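Urnness House – Shared Kitchen Inspection, Second Floor
Checklist with inspector's comments
Inspector: Gerardo Farina
Date of inspection: 26 Nov 2021
Form: Sosaron property checklist, kitchens and utility areas
Ratings used: Pass / Pass with comment / Action / Not tested

SECTION A – ACCESS AND EXITS

A1. Corridor door closes fully and latches. Pass.
A2. Door closer adjusted, no slamming. Action. Closer arm is loose at the frame bracket. Tighten and retest.
A3. Exit sign lit on normal supply. Pass.
A4. Exit sign lit on battery supply. Not tested. The test key was not in the key cabinet.
A5. Corridor clear to full width. Pass with comment. Two folded chairs were leaning by the stair door and were moved at the time of inspection.

SECTION B – FIRE SAFETY

B1. Extinguisher present, correct type for location. Pass.
B2. Extinguisher gauge in green band, pin and seal in place. Pass.
B3. Extinguisher tag current. Action. Last initials on the tag are not legible. Wuline to reissue the tag at the next service visit.
B4. Fire blanket in holder, pull tabs free. Pass.
B5. Heat detector responds to test. Pass. Signal reached the panel in 16 seconds.
B6. Range hood filter free of heavy grease. Action. Filter to be soaked or replaced before the end of November.

SECTION C – PLUMBING AND APPLIANCES WITH WATER SUPPLY

C1. Sink shutoff valves turn by hand. Pass with comment. The cold valve is stiff – exercise it at each inspection.
C2. No staining on cabinet floor under sink. Pass. Old ring mark is unchanged from the previous report.
C3. Hot water temperature at tap within posted limit. Pass.
C4. Refrigerator supply line, braided type, no kinks. Pass.
C5. Refrigerator water filter within service period. Action. No change date has been entered in the log. Fit a new filter and enter the date.
C6. Dispenser drip tray clean and seated. Pass.

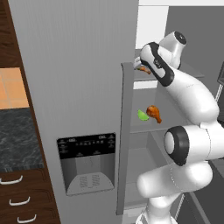 Item C6. Refrigerator door with ice and water dispenser, drip tray at base of alcove.

C7. Dishwasher air gap clear. Not tested.

SECTION D – ELECTRICAL

D1. GFCI outlets trip and reset. Pass with comment. The outlet nearest the sink needed a second press to reset. Retest at the next visit and replace if it repeats.
D2. Cover plates secure, no cracks. Pass.
D3. Panel directory matches circuits. Action. Breakers 2 and 3 are listed in reverse order. Farías to correct the directory and initial the change.
D4. Under-cabinet wiring clipped up and out of reach of drawers. Pass.
D5. No extension cords in permanent use. Pass.

SECTION E – CABINETS AND WORK SURFACES

E1. Upper cabinets firmly fixed to wall. Pass. Load checked by hand at each end. No movement.
E2. Hinges tight, doors hang level. Pass with comment. One hinge screw tightened during inspection.
E3. Countertop secure, no open joints. Pass with comment. Sealant at the back edge is thin in places. Renew it at the next scheduled maintenance.
E4. Countertop edge free of chips and sharp points. Pass.

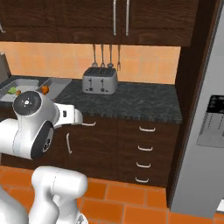 Section E. Dark granite countertop along back wall, wood upper cabinets above.

E5. Drawer stops fitted. Pass.
E6. Cleaning chemicals stored apart from food. Action. Move the descaler to the locked closet in the corridor.

SECTION F – CLOSING COMMENTS

Open actions are A2, B3, B6, C5, D3 and E6. None of them requires the kitchen to be taken out of use. B6 has first priority, followed by A2.

Items marked Not tested (A4 and C7) carry over to the next visit and should not be read as a pass. A test key has been requested from the front office.

The filter and hinge screws can be charged to work order 378. The tag and directory corrections fall under the existing service agreements – no separate order is needed.

Signed: G. Farina
Copy to: Urnness House office, Wuline, Farías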